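Shared Workshop Builds > Arms and Grippers
Thread: Arm for pipette work on the back bench, gripper advice wanted

khyip
Posted 11/26/23
Kuo-hua Yip here, bench 3 at the Rellomgate shop. I've been putting together a small arm to do dropper transfers between beakers. Base and joints are the Patus kit, controller is a Chien board, fingers are my own prints. It can repeat a move well enough for glassware if I keep it slow. What it can't do is pick up a disposable plastic pipette the same way twice. The bulb squashes, the tube rolls in the fingers, and then the tip is off to one side.

I've tried foam tape on the fingers and a V groove. The groove was better on the tube but it can't squeeze the bulb, so I'd need a second tool.

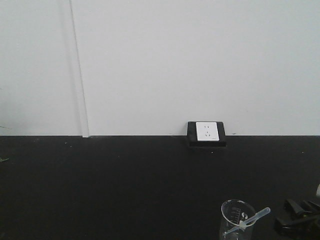
The control side is simple right now. I teach the poses by hand, save them, and play them back with a pause at each one. There's no vision feedback yet, so everything depends on the glass being where I left it. The pipette leans in the beaker with the bulb sticking out past the rim, and I go for the bulb from there. Every time I put it back by hand the lean changes a little. I could add a camera loop but I'd like to get the mechanical part right first.

Budget left is 900, and I'd like to keep most of it.

dremelpete
Stop gripping the bulb to lift it. Grip the tube high up and squeeze the bulb with something separate. A hobby servo with a paddle on it will do that. You're asking one pair of fingers to do two jobs.

marnie_k
Before you touch the gripper, fix the pipette. A beaker is a bad holder for a dropper, it can lean anywhere around the rim. Print a block with a hole in it so the thing stands straight up and you've taken out most of your error.

khyip
I thought about a block. The trouble is I want it to work with the glassware people already use here. If everybody has to load a special rack they'll just do it by hand.

marnie_k
They're going to do it by hand anyway if it misses half the time. Rack first, beaker later.

oldbelt
I don't agree with the rack. You've got a spout on that beaker. Lean the tube in the spout every time and it's close to a fixed position without printing anything. Put a ring on the bench so the beaker goes down in one spot.

dremelpete
The spout fixes the top end. The tip can still slide around on the bottom of the glass.

oldbelt
A little, sure. Soft fingers will take that up.

tjw
What's the bench top? Black on black is going to hurt when you get to the camera. My Custden gripper is black and I ended up putting white tape on the fingertips so the software could find them. Clear glass and clear plastic are worse. I took almost 2,000 frames of a beaker and the edge detection still lost the rim. It did better on the printed graduations, so turn those toward the camera.

khyip
Black top, yes, and the beaker has white markings, so I could try that. I'd rather not cover the bench, other people use it.

tjw
A sheet of gray paper under the glass is enough. Take it up when you're done.

marnie_k
Which finger file are you using? There was one in the shop folder from April that had the pads set too far back.

khyip
That's the one I started from, then I moved the pads forward. I'll upload mine tonight.

Plan for now is the ring on the bench and the tube in the spout, with a separate paddle for the bulb like Pete said. If that's still missing I'll print the rack.

dremelpete
Mount the paddle on the wrist — not on the finger. On the finger it changes your grip force every time it moves.

marnie_k
Still say rack.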